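3.2 Der Tisch und sein Hintergrund

Ich gebe es gern zu: Über Vorhänge habe ich für diese Arbeit länger nachgedacht als über jede Tabelle! Im alten Raum bei Milludis hatten wir eine kahle Wand, und die hat uns (vor allem nachmittags) ständig geblendet. Also schwarzer Stoff, hinten und links, dazu ein heller Holztisch – mehr Einrichtung wollte ich gar nicht.
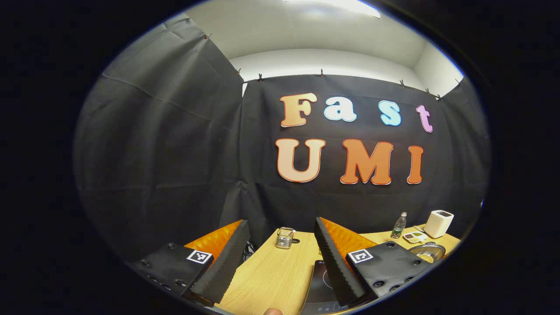 Zoila Carhuamaca

Abb. 2: Arbeitsplatz mit schwarzem Stoff und dem Schriftzug „Fast UMI“.

Der Stoff hängt an kleinen Klammern an der Oberkante, und ja, er wirft Falten. Gebügelt haben wir ihn zweimal, danach war mir das egal. Die bunten Buchstaben mag ich sehr, auch wenn das „t“ etwas schief sitzt. Der Aufbau kostete uns rund 61 Euro und einen Vormittag im Oktober.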